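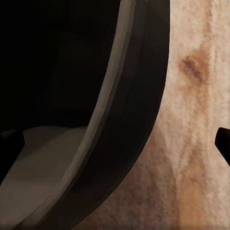
冬天房子里的水:从哪里来,到哪里去
讲稿备忘,Veres 社区晚间讲座,2023年12月

开始之前

先试麦克风。问后面几排能不能听清。如果不能,我站到桌子前面讲,不用麦克风。

说一句道歉的话就够:中文不是我的母语,有些建筑方面的词我是从书上学的,可能和大家平时说的不一样。比如我说“结露”,有人说“出汗”,有人说“返潮”。我今天会分开用,因为返潮有时候指水从地下上来,是另外一件事。请大家听到不清楚的词就举手,不要等到最后。

灯光请不要全部关掉。上次在 Mundach 讲的时候全关了,我看不见自己的纸,大家也没办法记笔记。

第一部分 一个早晨的窗户

慢慢讲,这是大家都有的经验。

早上起来,卧室的窗户下面有一条水。用手擦,手湿了。过一会儿又有。窗台的油漆鼓起来,窗帘最下面一段有黑点。很多人第一个想法是:窗户坏了,漏雨了。可是那几天没有下雨。

我自己住进 Veres 的房子以后,第一个冬天也这样想。我买了密封胶,在外面把窗框重新打了一圈,花了一个周末。水还是有,并且比以前更多。

(这里停一下。请大家猜原因,等一两个人回答,不要太久。)

原因很简单。水是从房间里面来的。我把缝封得更好,房间里的湿空气就更不容易出去。

空气里总是有水,看不见。暖的空气能带比较多的水,冷的空气只能带比较少的水。暖空气碰到冷的玻璃,靠近玻璃的那一层空气变冷了,带不动那么多水,多出来的就留在玻璃上。水开始留下来的那个温度,叫露点。今天晚上如果大家只记一个词,请记这个词。

在黑板上写“露点”。写大一点。

第二部分 我的卧室墙角

讲测量。不要讲太长,上次这一段讲得太长。

我用的是很普通的温湿度计,还有一支红外测温枪,从朋友那里借的。测温枪对着玻璃或者金属的时候读数不准,这一点请一定说明,不然会有人回家测窗户,然后很困惑。测墙面没有问题。测玻璃的话,在玻璃上贴一小块纸胶带,等几分钟,测胶带。

一月的一个早上,卧室的空气不算冷,人在里面坐着觉得舒服。衣柜后面的墙角是11度。我把衣柜拉出来的时候,墙纸后面已经有霉的味道,但是还看不见霉。

为什么偏偏是墙角?一个原因是两面外墙在那里相遇,热量向外面走的路比较多。另一个原因是衣柜挡住了,房间里的暖空气到不了那里。同样的房间,同样的空气,房间中间的墙是干的,衣柜后面的墙是湿的。

所以“我家湿度是多少”这个问题,只回答了一半。另外一半是“我家最冷的表面在哪里”。

(如果有人问湿度多少才合适:我的回答是看最冷的表面。冬天外面越冷,里面就应该越干一点。房子保温好的,可以宽松一些。不要给一个绝对的数字,给了数字大家只会记数字。)

第三部分 水从哪里来

一个家庭每天放进空气里的水,比一般人想的要多。做饭、洗澡、晾衣服、植物、鱼缸,还有我们自己呼吸。睡觉的时候我们不做任何事情,可是水一直在出来,而且卧室的门常常是关着的。

最大的一项,在我家,是晾衣服。我家没有地方在外面晾,冬天也晾不干。我做过一个很简单的比较。晾衣服的那个晚上,除湿机的水箱里收集了450毫升。第二天晚上没有衣服,同一个房间,同样开到早上,收集了400毫升。

讲到这里很可能有人会说:差别很小嘛。

对,差别很小,我开始也觉得奇怪。后来我想明白了两点,讲的时候要把两点都讲到。

除湿机每个小时能做的工作有一个限度,房间冷的时候限度更低。两个晚上它可能都在尽力工作,水箱里的数不等于空气里增加的数。温湿度计给我看到的差别就大得多:有衣服的早上,湿度明显高。

还有,第二天晚上房间里仍然有前一天的水。水进了墙的抹灰层、木头、书、床垫。空气变干了,这些东西又把水慢慢还回来。有人开窗一次,觉得没有用,就再也不开了,就是因为这个。房子像一个欠了很多债的人,还一次是还不清的。

(这个比喻在 Dollville 讲的时候大家笑了,可以保留。)

所以我不建议大家用水箱来证明什么。我的这个比较其实做得不好,我拿出来讲,是因为很多人会做同样的比较,然后得出“晾衣服没关系”的结论。

第四部分 浴室和厨房

讲快一点。

洗完澡以后,浴室的门应该关着,排风扇继续开,或者窗户打开。常见的错误是洗完以后把门打开,让浴室“散一散”。浴室是散了,水去了走廊,再去最冷的那间屋子。往往是北面那间没有人住、也不开暖气的屋子。春天打开那间屋子的衣柜,皮鞋上长了白毛。

排风扇要检查是不是真的在抽。方法:拿一张薄纸放在格子上,纸应该被吸住。吸不住,先清理灰尘。再吸不住,到外面去看出口的盖板是不是卡住了。有的出口被鸟做了窝,有的在装修的时候被封起来,里面的风扇每天响,什么也没有抽出去。

提醒大家碰排风扇以前先断电。

厨房:锅盖盖上。听起来像外婆说的话,但是很有用。燃气灶燃烧的时候自己也产生水,这一点知道的人不多。抽油烟机如果是内循环的,只过滤味道和油,水还留在屋里。怎么知道是不是内循环?找一找有没有管子通到外面。

第五部分 开窗

多数听众最想听的是这一部分,所以放在中间,不要放在最后。最后总是没有时间。
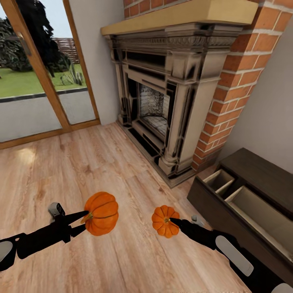 有人在 Mundach 的讲座以后对我说,冬天开窗等于把钱扔出去,她宁愿每天早上擦窗户。

我当时回答得不好,说了很多理论。后来我重新想了一下,应该这样回答:

她担心的事情有道理。窗户整天开一条小缝,确实浪费。窗框旁边的墙变得很冷,反而更容易结露,空气却没有换多少。我在 Veres 看到很多人家的卧室窗户整个冬天都斜开着,窗洞上面一圈都是黑的。

但是短时间全部打开是另外一回事。空气很轻,它带的热量很少。热量主要在墙、地板、家具里面。把窗户完全打开,如果可以,对面的窗户或者门也打开,让风穿过去,8分钟以后关上。空气换成了新的,墙还是暖的,房间很快就回到原来的温度。

外面的空气冬天看起来很湿,有雾,下着小雨。大家会问,这样的空气放进来不是更湿吗?不会。那个空气是冷的,它带的水很少,进来变暖以后,相对湿度就降得很低。请在这里画图。左边一个小杯子,差不多满的。右边一个大杯子,把小杯子的水倒进去,只到下面一点。同样的水,杯子变大了。

画图的时候不要说话,画完再说。我边画边说的时候中文会出错。

夏天不一样。夏天地下室不要在中午开窗,外面的空气又暖又湿,碰到冷的地下室墙就结露。夏天的地下室应该在夜里或者很早的早上通风。有很多人按照冬天的习惯,夏天天天给地下室通风,越通越湿。这一点如果时间不够可以省掉,放到提问的时候讲。

什么时候开:起床以后一次,洗澡做饭以后各一次,睡觉以前一次。做不到这么多,就保证起床那一次。

开窗的时候把暖气阀门关小。有恒温阀的要特别注意,冷空气下来碰到阀门,阀门以为房间很冷,就开到最大。关窗以后记得拧回来。我自己常常忘记拧回来,然后一个上午都很冷。

第六部分 通向院子的大玻璃门

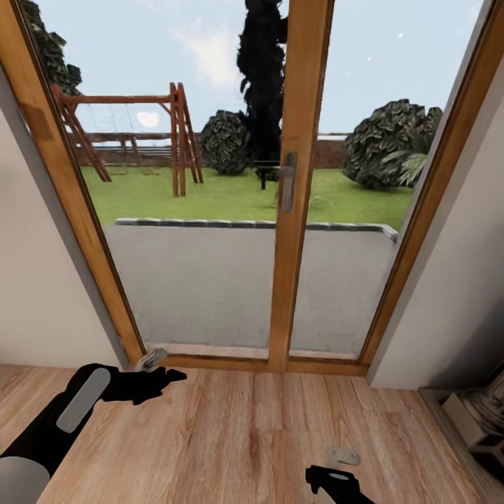 木框双扇玻璃门,外面是晴天的后院。

大的玻璃门有几个地方要单独讲一讲,不管是木框还是别的框。

一个是最下面的门槛。冷空气比较重,沿着玻璃往下走,在门槛那里停住。早上最先看到水的地方一般在玻璃最下面的边。如果是中空玻璃,边上的间隔条以前多用金属,金属把冷传进来,所以水沿着边成一个框。新的产品用塑料或者复合材料的间隔条,会好一些。不一定要换,先知道原因。

一个是窗帘。厚窗帘拉上以后,人觉得暖和,可是玻璃更冷了,因为房间的热量到不了玻璃。湿空气却可以从上面和旁边过去。所以早上拉开窗帘会看到一大片水。早上请马上拉开窗帘,让玻璃变暖。晚上如果可以,窗帘下面不要碰到地板。

再一个是木头。门框的木头要在干的时候检查。用手指甲轻轻按门槛和竖框相接的地方,如果软,就要早一点修。油漆或者木油在秋天上,不要等到冬天。冬天上的漆干得慢,下面又有湿气,第二年会起皮。

玻璃两层中间的雾,擦不掉的那种,是密封坏了。开窗和除湿都没有用,只能换玻璃,门框可以留着。请大家不要相信在玻璃上打小孔再吹干的办法,我见过做了的,过了一个冬天又是雾的。

水留在玻璃的外面,在秋天的早上也会有。那是好事,说明玻璃的保温好,外面那一层很冷,房间的热量没有出来。太阳出来就没有了。有人刚换了新玻璃就因为这个去找厂家,其实不用。

第七部分 机器

先讲除湿机。常见的有压缩机的和转轮的两种。压缩机的省电,但是房间冷的时候效率下降,还会结霜。转轮的在冷房间也能工作,用电比较多,出来的风是暖的。没有暖气的地下室或者储藏间,转轮的合适。住人的房间,压缩机的合适。

除湿机开着的时候窗户要关。我知道大家会笑,但是我在自己家里犯过这个错误,开着窗户开着机器,想给整个 Veres 除湿。

水箱里的水不要喝,不要浇吃的菜。浇花可以。

然后讲带热回收的通风机。我家楼上装了一台 Grorer 的小型机器,装在墙上,我用了两个冬天。我只讲自己的感受:晚上最低一档可以睡觉,第二档我睡不着。过滤网要比说明书写的更常换,因为我家旁边是马路。墙角的霉味没有再来。但是我同时也把衣柜搬开了,所以我不能说都是机器的功劳。

如果有人问价格和哪一家最好,请说我不推荐牌子。租房子的人不要自己在墙上打洞,先问房东,写成文字。

第八部分 已经有霉了怎么办

小块的,在硬的表面上,比如瓷砖、玻璃、刷了漆的墙,可以自己处理。戴手套和口罩,开窗,用高浓度酒精擦,或者用专门的产品。用酒精的时候不要有火,一次不要用太多,不要喷,用布擦。擦过的布直接扔掉。

不要干刷。干刷把孢子刷到空气里。

不要把含氯的清洁剂和酸性的洁厕剂一起用,会产生有毒的气体。这句话要讲两遍。

不要用醋擦抹灰的墙。醋和石灰反应以后就没有什么酸性了,还给霉留下一点吃的。有很多网站这样推荐,请大家不要做。

墙纸后面有霉,墙纸要拿下来。不要在上面再贴一层。我在 Dollville 看过一间房间,墙纸有好几层,每一层后面都有霉,最里面的墙皮用手一碰就掉。

面积大的,或者家里有人哮喘、免疫力不好,请找专业的人。同一个地方擦了又长,说明水的问题没有解决,再擦也没有意义。

防霉漆可以用,但是它只是推迟。有的人觉得刷了防霉漆就可以继续在房间里晾衣服,一年以后黑点又回来了。

(租房的人一定会问责任是谁的。我不是律师,不回答责任。我只建议:每天早上记下温度和湿度,记两个星期,拍照,写上日期。有了记录,和房东说话会容易很多。有的时候记录说明是通风的问题,有的时候说明是墙的问题,那么就知道应该做什么。)

第九部分 家具怎么放

外墙前面的大家具离开墙一个手掌宽。下面最好有脚,让空气从下面进去。没有脚的衣柜,至少上面不要堆箱子堆到天花板。

床头靠着外墙的,床头板后面也要看一看。床垫直接放在地板上的,每天早上立起来。学生宿舍里常有这种情况。

书柜不要放在北面的外墙。书吸水很厉害。我有一箱字典就是这样坏的,其中有我学中文用的第一本。

暖气片前面不要放沙发。暖气片上面的窗台如果很宽,暖空气就往房间中间走,到不了玻璃。可以在窗台上开几个孔,木工可以做。

没有人住的房间也要给一点暖气,否则就把门关好,不让家里的湿空气进去。门半开着是最坏的办法。“用隔壁房间的空气把它暖一暖”,暖没有过去多少,水都过去了。

第十部分 回家以后做什么

结尾不要再讲新的内容。请大家回家做下面的事:

今天晚上睡觉以前,把窗户全部打开一次,再关上。
买一只温湿度计,放在最冷的房间,不要放在暖气上面。
把衣柜拉出来看一看后面。如果太重,用手机的灯照进去闻一闻也可以。
用一张薄纸试浴室的排风扇。

提问时间。如果没有人提问,讲夏天地下室那一段。

备用回答

问木炭、盐、吸湿盒有没有用:在关着的鞋柜里有一点用,在房间里没有用。

问新房子为什么更湿:新建的房子里有施工时候的水,混凝土和抹灰要干很久,头两个冬天要多通风,家具不要急着靠墙。

问植物要不要搬走:几盆没有关系。如果卧室像温室一样,请搬一部分到客厅。

问鱼缸:加盖子。

问外墙里面加保温板能不能自己做:请先问懂的人。板子后面如果有空隙,湿空气进去,霉长在看不见的地方,比原来更麻烦。我知道一家人自己做了,三年以后全部拆掉。

问加湿器:有的人喉咙干,想开加湿器。先看温湿度计再决定。很多时候是温度太高,暖气调低一点,喉咙就舒服了。加湿器每天换水,每天洗。

给自己的提醒

带粉笔,这里的黑板笔总是没有水。
温湿度计提前半小时放在讲台上,让它适应房间。
“湿度”和“湿地”不要说快了,上次我说错了。
讲完把椅子放回去,钥匙放进信箱。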